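Week 2 handout: Heat, and where it goes
Introduction to Everyday Physics, Fernthorpe evening programme
Tutor: Rania Gaber

Recap from last week. Temperature tells you how hot a thing is. Heat is energy on the move from a hotter thing to a cooler one. Most of you nodded at this and then used the two words as the same thing in the homework, so we will be going over it again.

1. Conduction
Heat passes through a material by particles jostling their neighbours. Metals are good at it, wool and still air are bad at it. A steel spoon and a wooden spoon left overnight in the same drawer are at the same temperature. The steel feels colder because it takes heat from your hand faster. Half the class will refuse to believe this until they have put a thermometer on both, so please bring one.

2. Convection
Warm fluid rises, cool fluid sinks, and the draught round your ankles is the result. "Heat rises" will cost you a mark. Hot air rises.

3. Radiation
No material needed. The sun manages it across a great deal of nothing. Dull black surfaces give out and soak up more than shiny pale ones.

4. Heating water: the sum
Energy = mass x specific heat capacity x temperature change. For water, use 4.2 joules per gram per degree.

Worked case: 206 g of water goes from 48 to 100 degrees, a rise of 52.
206 x 4.2 x 52 = 44,990 joules, near enough 45 kJ.

That gets you to boiling point and no further. Turning the water to steam is a separate and much larger bill (week 3).

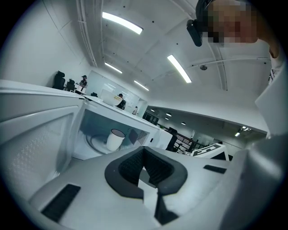 Microwaves heat the water itself, and the mug warms mostly by contact with it. They do it unevenly, which is the point of the turntable. Stir before you measure - a reading from the top of an unstirred mug is a reading of the top.

Homework
a) Repeat the sum for a final temperature of 94 degrees.
b) Read Bouazza, chapter 2. Skip the poem.
c) Explain in two sentences why a thermos works. Fadwa Abdel Rahman is marking these and she does count the sentences.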